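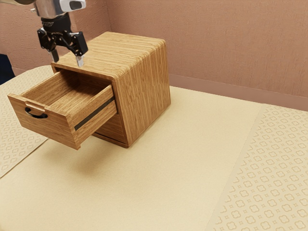 Neema Rugemalira told me, when I sent her the draft of this talk, that if I was going to stand up and tell people to own less furniture I'd better admit how many chairs I've got. Fair enough, Neema. It's sixteen. I live alone.

Talks > Spring evenings > Moving house without losing your mind

Reading time: 2 minutes

(Wait for people to sit down. Don't start with the weather.)

So, I moved in October, from a house with a loft to a flat without one. I'd been in the old place long enough that I'd stopped seeing what was in it. There was a sideboard on the landing I'd walked round sideways for years — I honestly thought the landing was just narrow!

Ask the room: who's got a box they've moved twice and never opened? Hands up. Leave them up if you know what's in it.

The quote. Mabula wanted £1179 for the full lot. I went quiet on the phone (I do that) and the chap said well, what would you leave behind? So I went round with a roll of masking tape and put a bit on everything I wouldn't pay to move. Second quote, £551. Same van firm, same road, just far less stuff. Pause here, let them do the sum.

Small furniture is the sneaky bit. Big things get measured and argued over. Bedside cabinets just come along for the ride, with the drawers still full of old chargers and cough sweets. Empty the drawers first, please, and then see if you still want the cabinet.

We use cookies to remember your preferences. Accept or manage settings.

Next bit, selling. I put two bookcases on Zitari and the first buyer turned up in a very small hatchback. Tell the bungee cord story if there's time. If not, skip to the kitchen.

Kitchen. Pack it last, but pull out one mug, one pan and the kettle and keep them with you in the car. I didn't, and had my first supper in the new flat out of a measuring jug — soup, and rather nice.

Questions after this. Someone will ask about pianos. I know nothing about pianos. Hand round the spare masking tape and ask for it back.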